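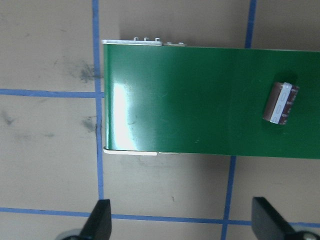 Our April outing to Sornden

Twelve of us made the drive out to the Sornden workshop on Tuesday evening, and I want to say right off that it was worth every mile, even for those of us who missed the turn by the feed store and had to come back around (sorry again, Hipólito, and thank you for keeping the door open).

Sornden takes in old electronics and sorts out what can be used again, and for the past while they have been teaching a robot arm to help with the circuit boards. Javiera Herrera, who runs the bench, gave us coffee first and a short talk, and then we all squeezed in behind the yellow line to watch. I had been picturing something big and noisy, like a car factory, and was surprised at how modest the whole setup is. The board lies on a plain brown work surface marked off in squares with blue tape, and the arm comes in over it with two black fingers, spread wide apart before it makes a move. The surface has plenty of scuffs and smudges on it, so you can tell it gets used!

The job that evening was to pick up one capacitor, the little maroon cylinder with the white stripe down its side, lying on top of a green board. Javiera explained that a shiny board is harder for the arm than a dull one, and once she said so I couldn't stop noticing the overhead light, which makes a bright white band across the green near one end. The arm looks through a small camera at its own wrist, so a glare like that lands right in its view. She has tried dimmer bulbs and a paper shade and is still not happy with either one.

We saw 3 tries. On the first the fingers closed a hair too early and the capacitor rolled, and there was a groan from the whole room as if somebody had missed a free throw. The other two went beautifully, and Ferdinand Marti clapped so hard at the second that he set the rest of us off. Javiera keeps a notebook of every attempt, good and bad, and ours went in as numbers 307 through 309.

There were a lot of questions afterward. Romana Dvořáček wanted to know whether the arm could be taught to sort her button tins, and Javiera took this very seriously and asked what sizes they were, so we may hear more about that. Rūta Strazds asked about the cost of the fingers and got a longer answer than she expected, most of it over the last of the lemon bars.

Sornden would be glad to have another group from the club, so if you couldn't come this time, please put your name on the sheet by the coat rack or give Rūta a call. Wear closed shoes, and eat before you go, as we didn't leave until well after nine.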